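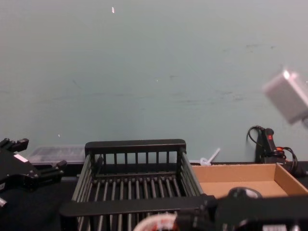

3.2 Workspace and teleoperation set-up

All demonstrations were recorded at one bench with a black tabletop set against a painted wall. The two follower grippers enter from the left and right, and a wire dish rack stands between them. An open cardboard tray to the right of the rack and a clear plastic container behind it on the left were kept in place for every trial. The right gripper handles the red and white item at the near side of the rack. The left gripper stays open over the table beside the rack until it is needed.

The operator drives both grippers with a pair of hand-held leaders. Movements are passed on at a fixed scale of 1:1 and the finger opening is sent as a separate value. We tried a foot pedal for pausing the recording but dropped it, as both operators pressed it by accident while shifting their weight.

3.3 Recording procedure

Two operators, Kristóf Fodor and Zanele Chauke, shared the sessions. Each session had 20 demonstrations of the rack task. Before each one the grippers were returned to the start pose and the item was moved to the next position on a printed list of 13. A demonstration was stopped and marked as failed if the item was dropped or if a finger caught between the bars of the rack.

Failed demonstrations were kept in a separate folder and not used for training. After checking, 1,915 demonstrations remained. Cúc Chu trimmed the idle time at the start of each file by script, using a threshold on joint speed.

3.4 Problems met

Depth was hard to judge at the near rim of the rack. The chest-height view shows the bars well but the gripper housing covers part of the item during the final approach. Both operators slowed down at this point, and the trained policy copied the pause. It also copied small corrections of the wrist that served no purpose.

The left arm drifted during long sessions. Recalibrating after every session removed most of the error. Sessions recorded before this change were checked against the joint logs, and 2 were discarded in full.

The cable of the right leader limited how far the operator could turn the wrist. A longer cable was fitted in October. Results before and after the change are listed separately in section 4.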